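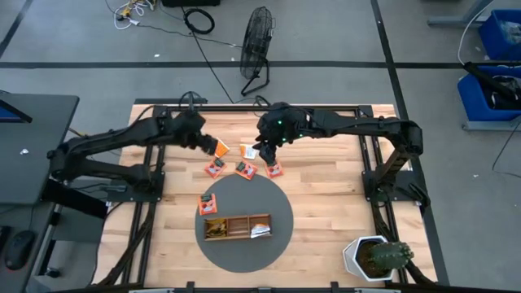 Date: 27/12/2019
Subject: Re: Snack prices and the Flendurum order

> Groltex say that if we move the whole tea bar over to the Flendurum range we'll save over 600 a year. They only need a yes from the list. Any objections?

Yes, one or two.

Saved compared with what? The Groltex sheet sets their new price against the Drasara price from July, and Drasara dropped theirs after that. I put the current lists side by side and the gap on a box of 14 is 4p. You would need to eat a frightening number of biscuits to get to 600.

I also can't find delivery anywhere in their sums. Drasara bring ours with the paper order, no charge. Groltex want a minimum of two boxes of everything, including the oat ones, and I remember what became of the oat ones last time.

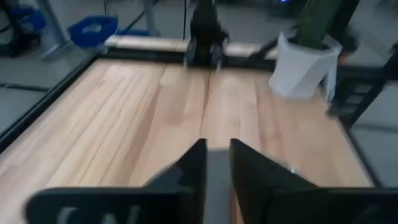

*The light wood tabletop, planks running lengthwise.*

Then there is the "healthier" claim. The leaflet quotes Hafþórsson, who as far as I can tell is the firm that does their packaging. I'd like to see sugar per 100g, printed, from somebody who isn't selling it.

I'm not against changing. If Groltex will put a full price in writing - delivery included, no minimum - I'll look at it again. Until then please count me as a no.

Could whoever has the old Drasara invoices send them round?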